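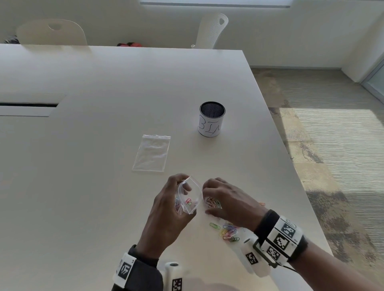

What do you do with a desk drawer full of loose paperclips?
Put them in small zip-top bags and get rid of the box they came in.

I started on this in November, after I moved my work table into the back bedroom. The old desk had one deep drawer and everything small ended up at the bottom of it: pushpins, rubber bands, a few foreign coins, and a lot of paperclips. I buy the colored ones, 100 to a box, and the boxes are thin cardboard that gives out at the corners after a few weeks. Then the clips are all over the drawer and hook onto each other.

I tried a magnetic dish first. Solomiia gave me hers when she changed jobs. It works fine for plain steel clips, but the coated ones slide off it if you bump the table, and I bump the table.

The bags are the smallest size I could find. I put about 30 clips in each one, mixed colors, and press the air out before I close it. I did think about one color per bag. Bohdan sorts his that way, red for unpaid bills and green for paid, and it suits him. I use whichever clip comes out first, so mixed is fine for me.

It's easier to hold the bag upright in one hand and push the clips in with the other than to lay it flat and scoop. Clips that are hooked together I pull apart before they go in. Bent ones go in the trash.

The full bags stand on edge in an old Jovora tea tin on the shelf over the printer. One stays in my work bag and one is in the kitchen, where they mostly get used on coffee and frozen peas. The pushpins are still in the drawer. I haven't decided about those, and I wouldn't put them in plastic.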